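Wrapping a long-stem bunch: paper keeps fanning out at the bottom
Forum > Floristry and Gifts > Wrapping and Presentation
7 replies

prasgate_stems
22 May 2023
I'm using sage-green paper in 697 mm sheets. The top gathers well enough, but the lower edge flares and goes wavy. Grain direction or technique?

mvainio
Grain. Long folds should run parallel to it. Cut a test strip each way and see which one droops more; the stiffer strip is along the grain.

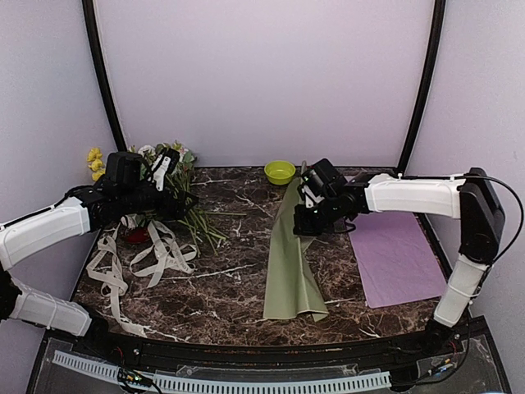 Green wrap on the marble-patterned top, gathered at the far end.

Same colour family as yours. The vertical folds hold, the bottom edge still ripples.

broswood18
Disagree on grain. A gather at one end forces a fan at the other, whatever the fibre direction. Pleat the full length before you gather and tie at the binding point.

prasgate_stems
Is the bright line down the right half a crease? Mine does that too.

mvainio
Yes, a crease. I'd fold on it or trim it off. Flattening with a warm iron leaves a grey sheen on dyed paper.

broswood18
Depends on the paper. Coated stock marks, uncoated doesn't.

mvainio
Mine was uncoated and it marked.

prasgate_stems
Will try full-length pleats on an offcut first, both grain directions.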